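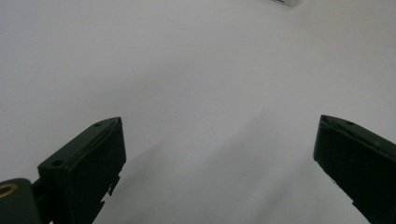

Home | Features | Workshop | People | Back Issues | Subscribe

The Fingers Come Off First

By Wulan Setiawan

Marit Lundgren keeps the spare fingers in a parts drawer at the end of her bench at Skenwood, sorted by left and right. They are dark green plastic, close to black, and they wear out before anything else on a hand-held gripper does.

Skenwood has 26 of the grippers. People carry them by hand and use them to pick up, move and set down ordinary things while a camera on the tool records the job. The recordings go to the group that trains the company's robot arms. Lundgren's work is keeping the tools the same as one another, so that a gripper picked off the rack in January behaves like the one next to it.

She starts each service with the jaws fully open on a plain white surface. Dark plastic against white shows a bent finger quickly, and the same view through the camera tells her whether both fingertips are where they should be. If one sits higher than the other, the mount has moved or a screw has backed out.

The screws get most of her attention. They are small and go into plastic, and for the first version of the tool they went straight into it. After a few finger changes the threads were gone. Colton Chisholm, who drew the current version, put brass inserts in the mounts. He presses them in with a soldering iron set on a stand, one at a time, and throws out any bracket where the insert goes in crooked.

"You can't fix a crooked one," Chisholm says. "You can heat it up and push it around, but it will never hold the same. Print another bracket."

A finger change takes Lundgren 9 minutes. She backs out the screws, lifts the old finger away, wipes the seat with a dry cloth and checks the mount for cracks. The new finger goes on with the screws loose. She closes the jaws by hand, lets the two faces settle against each other, and tightens with the jaws still shut. Then she opens and closes the gripper 100 times and checks the screws again.

What she looks for on an old finger is damage along the inside edge. The edge catches on drawer pulls, box lids and the rims of cups. Small nicks are left alone. A nick that a fingernail can hook goes in the log, and a finger that no longer meets its partner along the full face is replaced.

The log is a paper notebook. Zihan Bai, who runs the recording sessions, asked for a spreadsheet and was given a photocopy. The notebook has 521 entries so far, most of them one line long: tool number, side, what was wrong, initials. Several say only "dropped."

Bai's own part is short. Before a session he wipes the lens, opens the jaws and compares the live picture with a saved one from the last service. If the fingers don't line up with the saved picture, the tool goes back to the rack with tape on the handle and he takes another.

Lundgren would like a tougher plastic for the fingers. Chisholm has tried two, and both were too stiff at the tips to hold a thin card. A third sample is on order from Prirnton. Until it comes she is printing the old kind overnight, four pairs to a plate, and trimming them in the morning with a hobby knife.

We use cookies to remember your reading preferences. Accept | Manage settings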